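Skilitz Newsletter, 6/14/20

Gripper hinge fault: what failed and what to do with yours

If you have one of the hand-held grippers at home for the cloth folding work, please read this item through before you start another session. One of the units developed a fault this month, and the person using it got a pinched fingertip. The skin was not broken. We have still stopped handing out units from the same batch until every one has been looked over.

The fault was in a pivot hinge on the left finger. The fingers are made of short curved segments joined by round pins, and they are meant to bend around whatever they close on. On the bad unit one pin had worked its way out of its seat. The finger held its shape with nothing in it, so the check at the start of the session didn't catch it. Once it closed on a thick fold of fabric the loose segment turned sideways and stayed there. The trigger was let go and the fingers did not open.

The user then reached in to free the cloth by hand with the power still on. The segment snapped back into line and caught the fingertip against the next one. That was the injury. It is a small one, but the same thing with a harder object between the fingers could have been worse. 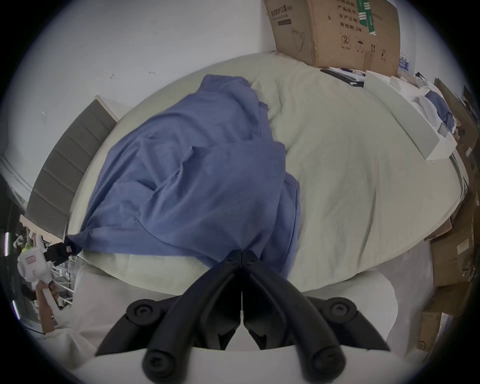
Brivel, who make the fingers, had the unit on their bench within two days. Their finding is that the pins in this batch were pressed in without the retaining compound they are supposed to have. A dry pin will hold for a while. They ran three more units from the batch through open and close cycles on folded cotton, and the first pin started to move at 165 cycles. A long folding session can pass 100, so a unit could go loose in the second session after it leaves the office.

We also found a problem on our side. The gripper software is supposed to stop the motor when the fingers have not opened after a release. It did see the jam, and it wrote it to the log, but the stop was set to wait 60 seconds before acting. That number was left over from bench testing at Brelotmont, where the fingers were held shut on purpose. It should have been changed before any unit went out to a home and it was not. The new setting is 2 seconds. It comes with the update called Erdős, and your unit will pick it up the next time it is docked and online.

Until your unit has been checked, please do the following.

Before a session, with the power off, take each finger between your thumb and forefinger and wiggle it side by side at every hinge. A good hinge bends one way only. If you feel any sideways play, or you see the end of a pin standing proud of the black segment, don't use it.

If the fingers jam during a session, let go of the trigger, switch off at the handle and wait for the light to go out. Then pull the cloth out by its loose end. Keep your hands out of the gap even if the motor sounds like it has stopped. If the cloth won't come, leave it in there and send us the whole thing, cloth included. We will replace the cloth.

Look at the cable too. On two returned units it had been rubbed by a segment that sat slightly off line. Neither was worn through to the wire, but a scuffed patch on the jacket is a sign that a hinge is out of true - send it back even if the fingers feel fine.

Please don't try to glue a pin in yourself. One unit came back that way and the glue had run into the joint, so the finger could not bend at all.

Batch numbers are on the underside of the base. Any number ending in B is affected. Return boxes are going out this week and the shipping is paid. Sessions you miss while your unit is away will not count against your schedule, and recordings you have already sent in are fine to keep as they are. Replacement fingers should be in stock before the end of June.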